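Sorting the hardware tin

I finally went through the tin of bolts and washers that came with me from the house in Cisham. It took most of a July morning. I keep the bolts with their washers already on, so I can pick one up and use it. Anything without a partner goes in a separate jar, and O-rings get a bag of their own.

The tin used to hold cookies and the lid no longer fits, so I bought 4 small drawers from Drernudcombe to replace it. They slide well enough. I labeled them with a marker.
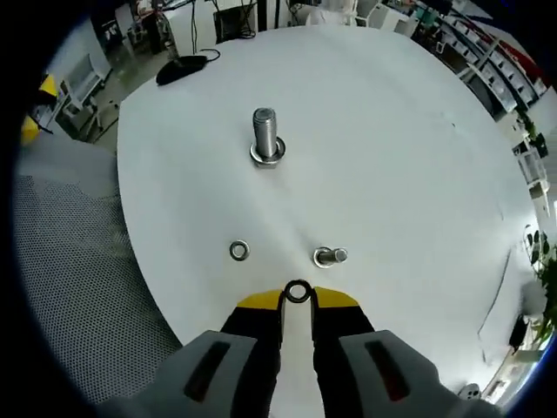 Do you need a washer under every bolt?

I use one on wood and on anything painted, where the head would dig in. On thick steel I often skip it.

Next is the drawer of wood screws, which is worse.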